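Traketgate, a small robotics firm, says it has found a cheaper way to teach household robots to load laundry. The claim may be true, but the evidence so far is thin.

In a report put out on April 3, 2025, the company says its method, called Vuvard, needs only 30 demonstrations of a task before a robot can try it alone. Older training recipes, it says, needed many more. The robot first learns to find the parts of a machine that move, such as doors and handles, and only then learns what to do with its arms. Traketgate says this lets it cope with a washing machine it has never met.

On paper, the results look good. Vuvard finished 39 loading attempts out of an unstated total, a gap that makes the figure close to useless. The report does say the trials covered 4 models of washer, but it doesn't break the results down by model, and it gives no figures for unloading at all.
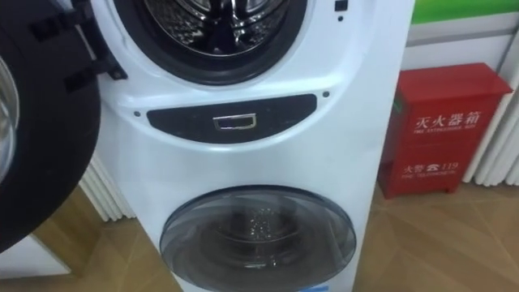
Success, as the report defines it, means that every item ends up inside the drum. Closing the door is scored separately, and that score has been left out. It is an odd omission, as doors are where a method built on finding moving parts ought to shine. A twin-drum washer would make a fair test: the upper door swings out wide on its hinges, while the smaller drum below has a domed, smoky cover of its own, and the robot has to know which of the two it is being asked to use. The report mentions such machines once, in a footnote, and doesn't say how often the wrong drum was chosen.

Niltero, a rival developer, tried a similar approach last August and dropped it after 3 weeks. It said at the time that the robot did well in the room where it was trained and badly everywhere else. Traketgate's own trials all took place in one room, with the same lighting and the same basket of clothes.

The firm says a second round of tests will be run by Pandey, an outside testing lab, using machines that Traketgate hasn't picked. No date has been set. The code behind Vuvard hasn't been released, and the company wouldn't say whether it will be.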